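# The Dish Rack Will Not Save You
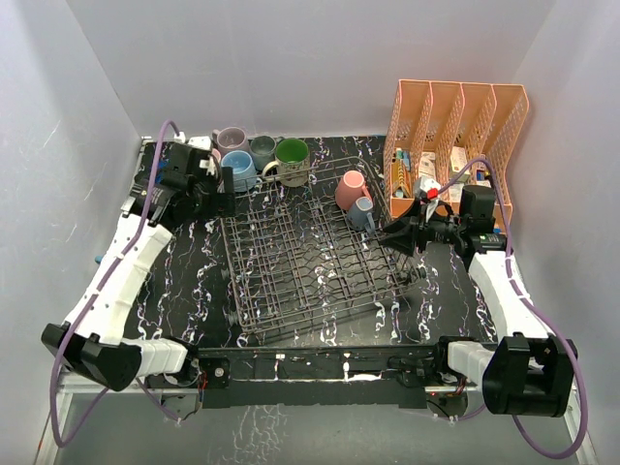 *Two mugs in, four to go. Medicine in the desk organizer, as advised.*

I have been reading tidying advice for most of January, and I am not convinced. The latest piece was sent to me by my cousin Rania Twal, who means well. Its claim was that a small kitchen falls apart because things have no "home," and that if you give every mug a home you will stop finding mugs in strange places.

Fine. My mugs have a home. It's a dark metal dish rack, and at the moment the salmon pink one and the little blue-gray one are in it. The others are bunched up behind it against the wall, the sky-blue one tipping over, the beige one with the bright green inside sort of perched on the back rail. I love that beige mug. It is also too big for everything I own, and no article has ever had a word to say about a mug that's too big.

The trouble with racks is the tines. They are made for plates. A mug stands on them well enough, but I have never seen a rack that looked settled with mugs in it. The article says to store them upside down so they drain. It also says to store them upright so the rims don't pick up dirt. These are in the same article, four paragraphs apart!

Then there's the medicine. The advice was to take an office file organizer and use it for boxes and cartons, so you can see what you have. Mine is orange, or peach, depending on who you ask, with mesh panels that step up toward the back. I'll give it this much — the cartons do stand up in it, and I can read the fronts of some of them. The flat boxes just lie down in the slots and stay there. I paid for four slots and I use them like a drawer.

Elie Awwad read a draft of this and told me I was being unfair to the organizer, that it beats a shoebox. Maybe. A shoebox has a lid.

What I'd like to see is one of these writers come back in March and show the same shelf again. They never do. You get the lovely "after" and then the next post is on spice jars.

I'm keeping the rack for now. The mauve mug may go to Rania, who has admired it and who has, she tells me, a home for it.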